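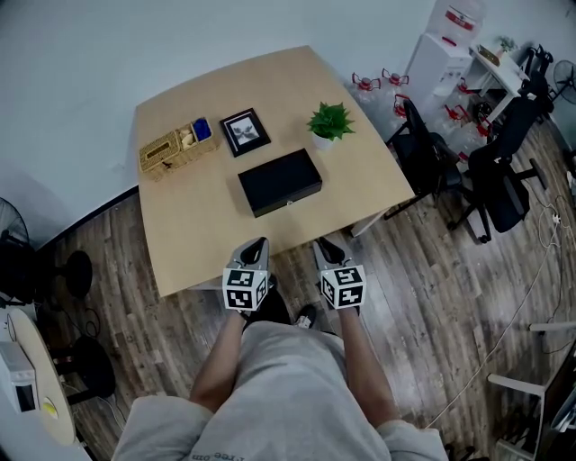 Flernlow has been celebrating its founding on the wrong day, according to Raimo Pesonen, and the town's own records show it.

The town holds Founders Day on the first Saturday after the harvest, with a parade, a church service and fireworks at the lake. The date goes back to a newspaper column that said the first township meeting was held in October. A minute book now on view at the Oksanen Hall library puts the meeting two months earlier, in the heat of summer, when most of the men who signed were still out cutting hay.

The book came to light when the old township office was cleared for repairs. It has 200 pages, and the last 45 are blank. The first entry names the 15 settlers who met in a barn, elected a clerk and voted to ask the county for a road. The clerk also wrote down that a motion to hold a yearly day of thanks was put off "until such time as there is something to roast."

Afiq Gunawan, who transcribed the entries for the library, said the dates run in order and the handwriting matches a land deed signed by the same clerk. Two pages have water stains, but the heading of the first meeting is easy to read.

The newspaper column was written decades later, for a special anniversary issue. Its author gave no source. Gunawan thinks he may have used the date the county approved the township – a separate step that often took a few months.

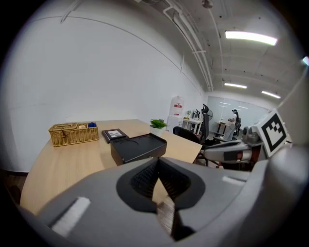 Moving the parade would be a mistake whatever the book says, Hanne Hämäläinen told the town council, as the marching band is away all summer and the lake road is full of campers. Her family has walked in the parade since it began, she said, and "we were never marching for the date."

The council took no vote. Mayor Ailsa Farquharson said the parade will go ahead this year as planned, with almost 2890 people expected. She would like to see a small reading of the first minutes held in the summer – on the barn site, if the owner agrees – and the fireworks left where they are.

Kauko Mäkelä asked whether the bronze plate outside the hall, which carries the October date, should be changed. The council will get a price for a new one before its next meeting.

The minute book can be seen at Oksanen Hall during library hours through the end of the month. Copies of the first entry are available at the front desk.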